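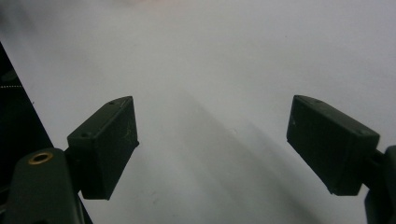
Attachment 1: wrist view, fingers open over white surface, nothing held.

Service Desk > Automation Hardware > Procurement > Finger pad spares and second handheld unit

Opened: 16 Feb 2022
Raised by: Nomvula Mthembu
Assigned to: Žofie Zelenák
Category: Consumables / capital request
Priority: Normal
Status: Resolved, order pending

Issue as raised

We need a decision on finger pads before the budget closes. The handheld gripper currently has the dark green rectangular pads on both arms, two screw holes visible along the upper edge of each. The left pad shows light scratches and scuffing on the front face. I can't tell from the attachment whether the scuffing has any depth, and I can't see the back of either pad.

Questions for hardware:

1. Do we replace the pads now, or carry a spare pair and replace on failure?
2. If we buy a second handheld unit, does it take the same pads as the Medden arm?
3. Which budget line do pads sit under? They were charged to workshop sundries last time and finance sent it back.

Quotes received so far are for the second unit only. Trestton has quoted $1,358. Padetti has quoted $1,383. Neither quote mentions pads. Both are before tax.

N. Mthembu

Update 1, Ž. Zelenák

Looked at the attachment. Pads appear matched in size and shape. Scuffing on the left front face is light coloured and reads as surface marking, but a photo won't settle that. Run a fingernail across the marks. If the nail catches, measure the pad thickness at the tip and at the root with calipers and post both readings against the drawing.

Also check the following with the unit powered down:

- Torque on all pad screws. Use the small driver, not the one on the bench drill.
- Play at the bracket between pad and arm. Hold the arm, push the pad sideways.
- Pad faces parallel when closed. Close on a strip of printer paper and pull it from the top, middle and bottom.

Leave the pads on until the paper test is done. Refitting them changes the alignment and we lose the baseline.

Update 2, N. Mthembu

Fingernail does not catch on any of the marks. Screws were tight, no movement on any of them. No play at either bracket.

Paper test: holds at the middle and bottom. At the top it pulls out with light drag. Repeated five times with the same result. Tried it again with the paper rotated and got no difference.

Calipers not done. The set in the drawer has a flat battery and I've added cells to the stationery order.

Update 3, Ž. Zelenák

Light drag at the top with firm hold elsewhere is consistent with the pads toeing out slightly at the tips. It can come from pad wear, from the seat under the pad, or from the arm itself. Worth separating these before spending money, as new pads will only fix the first.

Swap test:

1. Mark each pad L or R on the back with paint pen.
2. Remove both. Clean the seats with isopropyl and a lint-free wipe.
3. Refit each to its own side and repeat the paper test.
4. If the drag is still there, fit the spare pair from the Þrastardóttir kit and repeat.

Don't exchange left for right. The hole pattern allows it on our revision but the seat angle is different and you'll chase a fault that isn't there.

On your second question, the handheld and the Medden arm share a pad part number in our parts register. That is the register only. Get it in writing from whichever supplier we choose.

Update 4, N. Mthembu

Swap test complete.

Step 3: after cleaning and refitting the original pads, firm hold at top, middle and bottom. Repeated five times. There was a grey film under the left pad which came off on the wipe. Nothing comparable on the right.

Step 4 not required. Spare pair left sealed.

So the pads are serviceable and the seat was dirty. I've put a seat clean on the monthly maintenance sheet.

Update 5, Ž. Zelenák

Agreed. No replacement of pads on the current unit. Recommended treatment for the budget is below.

Pads: one spare pair per unit, held on the shelf, replaced when drawn. At $40 a pair it isn't worth holding more. Code to equipment consumables. Finance rejected sundries last time as the part has a register number, and anything with a register number has to go through consumables or capital.

Second handheld unit: capital. The difference between the two quotes is $25, so price shouldn't decide it. Please get the following from both suppliers:

- Whether the first pair of pads is included.
- Pad part number, with revision.
- Lead time from purchase order, excluding freight.
- Whether the mounting bracket is sold separately. On the current unit it is not, and a damaged bracket means buying the arm.
- Warranty start date. We want it to run from delivery.

Workspace: the second unit needs its own smooth white work surface. Colour and finish should match the existing one, or the two sets of recordings will need separate exposure settings. There is also a soft shadow between the fingers in the attachment. It's acceptable for our use, but a second station under different lights may give a harder one. Allow $737 for the surface, a diffuser panel and the bracket to hang it from. Put it on the same capital request so it doesn't get cut on its own.

Update 6, N. Mthembu

Supplier replies in.

Trestton: pads included, same part number and revision as our register. Bracket sold separately. Lead time six weeks. Warranty from invoice, and they won't move on it.

Padetti: pads included, same part number, one revision later. They state in writing that it's backward compatible. Bracket sold separately. Lead time four weeks. Warranty from delivery.

I'd go with Padetti on warranty and lead time. The revision difference is my only hesitation.

Update 7, Ž. Zelenák

Padetti is fine. The later revision changes the screw head from slotted to hex according to their drawing. Hole spacing and seat angle are unchanged. Order one spare pair at the new revision with the unit and label the shelf bins so the screws don't get mixed. Add the hex key to the kit list.

Please raise the request as one capital item for unit, surface and lighting, plus a separate consumables line for spare pads. Quote this ticket on both.

Resolution

Fault: uneven grip at pad tips, caused by contamination under left pad. Cleared by cleaning seats and refitting original pads.
Parts used: none.
Purchase: second handheld unit from Padetti, submitted for approval. Spare pads on consumables.
Outstanding: caliper readings on both original pads, to be logged as a baseline once the battery is replaced. Pad review set for August.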